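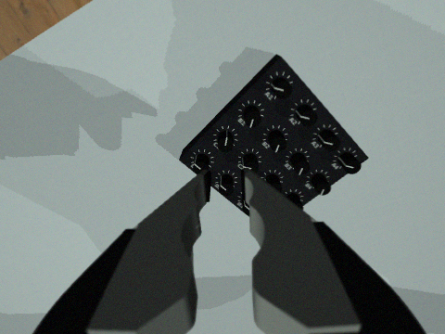
Kimby Reglerpult: Greifervergleich in der Simulation

Datensatzkarte, Stand Dezember

Der Datensatz enthält simulierte Episoden, in denen ein Roboterarm mit Zweifingergreifer an einem Reglerpult arbeitet. Verglichen werden zwei Fingersätze unter gleicher Ansteuerung: Wikström (schmale Spitze) und Vonley (breite Spitze). Echte Aufnahmen sind nicht enthalten.

Umfang

Wikström: 2.141 Episoden
Vonley: 2.445 Episoden
Testanteil, gesondert abgelegt: 1.675 Episoden

Eine Episode endet spätestens nach 2.000 Simulationsschritten. Abbrüche bleiben im Datensatz und tragen im Feld status den Wert timeout.

Kameras

Je Episode gibt es eine Handkamera und eine Raumkamera. Die Handkamera sieht von oben zwischen den Fingern hindurch auf das Pult. 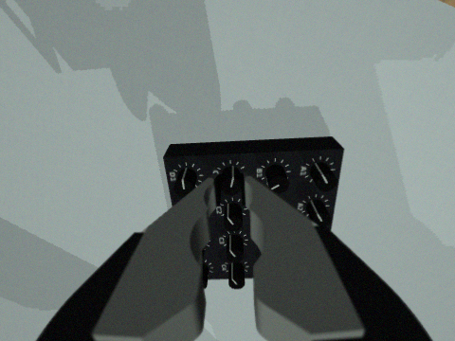

Die Beschriftung der Regler besteht aus Buchstabe und Zahl (A1, B1 usw.) und dreht sich mit dem Pult. Wer Texterkennung einsetzt, sollte die Bilder vorher anhand von panel_yaw ausrichten. Regler, die von den Fingern verdeckt werden, sind in der Maske occluded markiert. Die Maske kommt aus dem Renderer und wurde nicht von Hand korrigiert.

Die Raumkamera zeigt Arm, Sockel und Tisch von der Seite. Für das Ablesen der Zeigerstellungen ist sie zu weit weg, für die Armhaltung reicht sie.

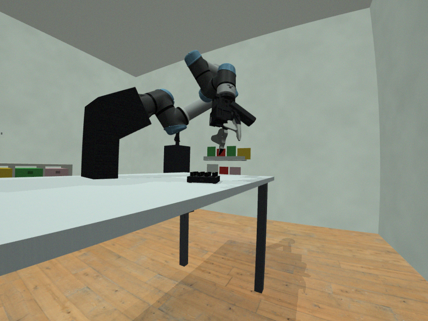

Zusammengestellt von Dayana Llanos und Maritza Sánchez, Hellalo

Felder je Zeitschritt

joint_pos: Gelenkwinkel in Radiant
grip_width: Fingeröffnung in Metern
knob_angle: Stellung aller Regler
panel_yaw: Drehung des Pults auf dem Tisch
status: running, done oder timeout

Bekannte Probleme

Die Schatten von Arm und Greifer fallen auf die Tischplatte und verändern sich mit der Armhaltung. Modelle, die nur mit der Handkamera trainiert werden, reagieren darauf empfindlich.

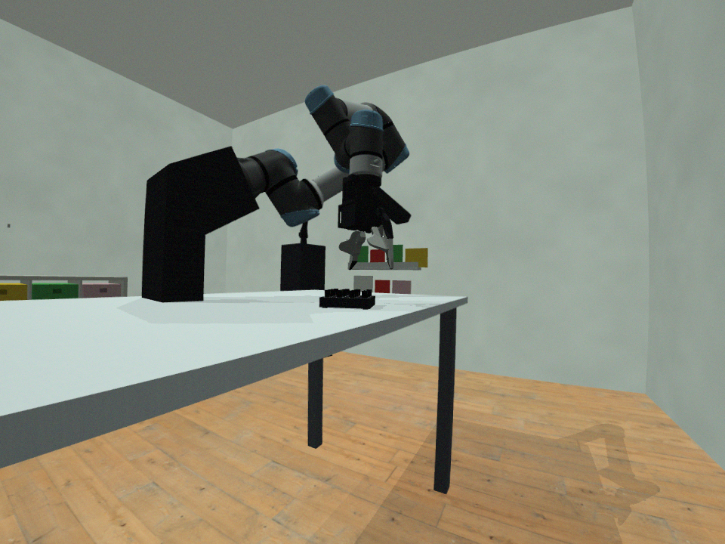
Die Reibwerte der Fingerflächen sind geschätzt. Unterschiede zwischen den Fingersätzen beim Drehen der Regler lassen sich deshalb nicht ohne Weiteres auf Hardware übertragen. Bei den Vonley-Episoden fehlt in der ersten Teillieferung das Feld grip_width; der Loader setzt dort NaN ein.

Rückfragen bitte über den Issue-Tracker des Projekts.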